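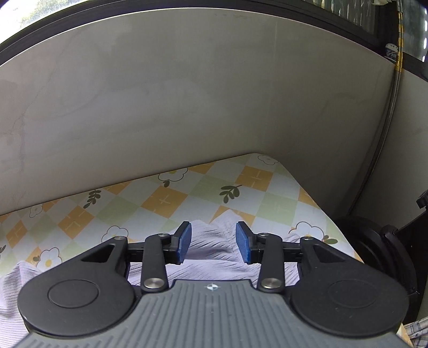 Several tenants at the Kardale drop-in told us the old repair form was the main thing putting them off, and one asked why she had to give her address three times to report the same dripping tap. Her comment went into our notes in April and shaped most of what we did next.

Progress since the last report

The new form went live in Goltville first and then in Kardale. It fits on one side of paper, and there is a matching version on the Mender phone line for people who would sooner ring. We have taken 248 repair requests so far, of which 67 came from households that had never contacted us before. Most were for damp, window catches and boilers.

Leaflets were printed in a run of 1,000. We have more than 200 left and will use these up before ordering again, though the opening hours on the back will need a sticker.

What has been slower

Llanos is behind. The landlord there changed its contractor part way through the period, and requests sat in an inbox that was no longer being checked. We now send them by post as well as email. It costs a little more – mostly stamps – and we have moved the money across from the travel line, which was underspent.

We also said we would offer evening advice sessions in all three areas. Goltville has these and they run until 8 pm. Kardale has the room but not the staff cover, and Llanos has neither yet.

Next period

We will finish the Llanos sessions, ring back tenants whose repairs were marked complete, and ask whether they agree. The form will be translated once the wording of the section on shared hallways is settled. No change to the total budget is requested.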